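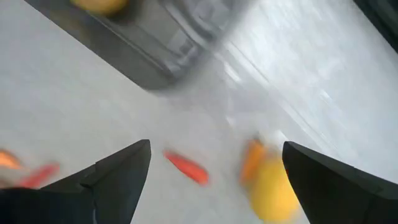
Wrist view, mid-move, with the gray tray at the top.

Motion blur has been on my mind since January. The wrist cameras swing with the gripper, so whenever the operator hurries, color survives and edges don't. My first instinct was to throw those samples out. Pascal Harms talked me out of it. His point was that the policy will see the same smear at run time, and a training set made only of crisp views teaches it to expect something it won't get.

We now keep blurred samples and cap the speed of the leader arms instead. The cap is a number in the Tellska config, and it costs about 3 seconds per episode. I can live with that.

The task is sorting toy produce into containers by kind. Both arms are driven by hand, and the logger (Irno, our own, badly documented) stores joint positions and every camera stream against one clock. The current count is 1867 episodes, of which 400 are held back for evaluation.

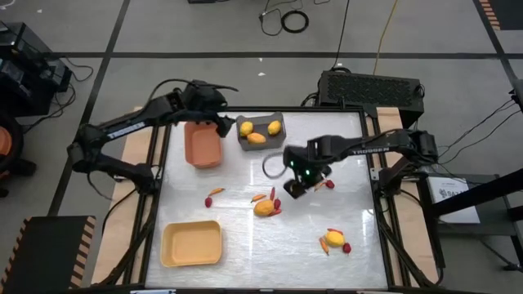

Head view. Lemons in the gray tray, the orange bin and the pale yellow tray still empty.

Clusters are the hard part. When a strawberry sits tight against a mango, operators disagree about what to do. Hildegard Lindemann nudges the small item clear and then grasps it. I tend to come straight down and accept a worse grip. Both work, but mixed in one set they give the policy two answers to one question, and it averages them - a slow drift into the gap between the objects. We settled on the nudge and I relabeled my older episodes as a separate style.

Start layouts are drawn up by a script, with at least one touching cluster in each.

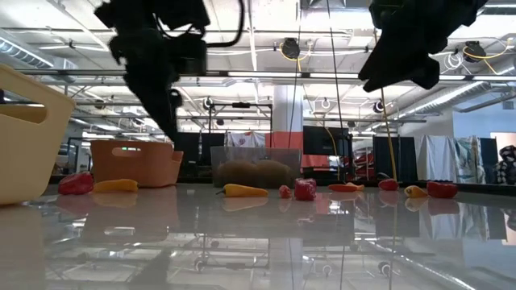 Page last changed: January, 9:40 am

The low side view is the one I would drop if disk space got tight. A glossy white tabletop gives every pepper a second pepper underneath it, and an early detector happily put boxes on both. Masking the lower part of the view removed most of the false boxes. A matte sheet would be simpler, but then the older episodes no longer match the table.

Next on the list is a timestamp check between the side camera and the wrist streams. I have seen offsets of 9 ms after a restart and want to know if they grow over a long session.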